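Notes on the Action Buffer in Juko

In April our group replaced the action buffer in Juko, the control layer we use on the two-arm station. I have been asked more than once why a working component was rewritten, and I set down the reasons below.

The former buffer held 21 actions per arm and played them out at 50 Hz. Each arm kept its own queue. On single-arm tasks this was acceptable. On tasks where both grippers meet at one small object, the queues could drift by as many as 5 steps, and the arms then acted on different moments of the plan.

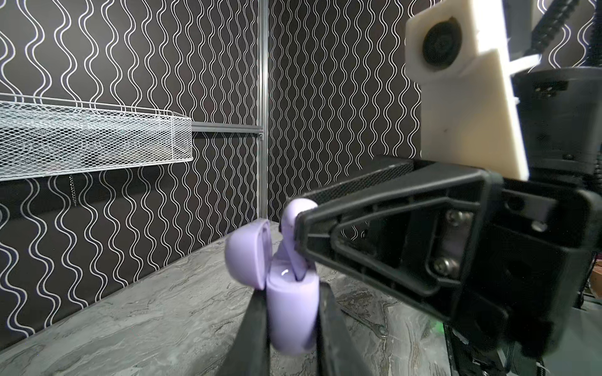
Peter Šimko proposed a single queue with one timestamp per pair of actions, and Valquíria Queiroz wrote the first version. If either arm cannot accept its half, both halves are held. The cost is a short pause - visible to an operator, but harmless to the policy.

We also moved the blending of old and new predictions out of the policy server and into Juko itself. Logs are now written at the point where commands leave the queue. Marcela Sýkora replayed 862 recorded episodes through the new code before it was permitted to drive the motors.

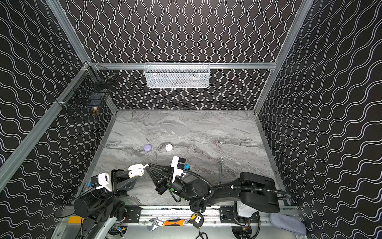 Two matters remain open. The wrist views and the fixed view are still stamped by separate clocks, and the correction is a constant in a settings file. Ludmila Procházka has asked that it be measured at startup, and I agree with her. The planner also has no means of knowing that a pause took place. A draft interface for this is under review.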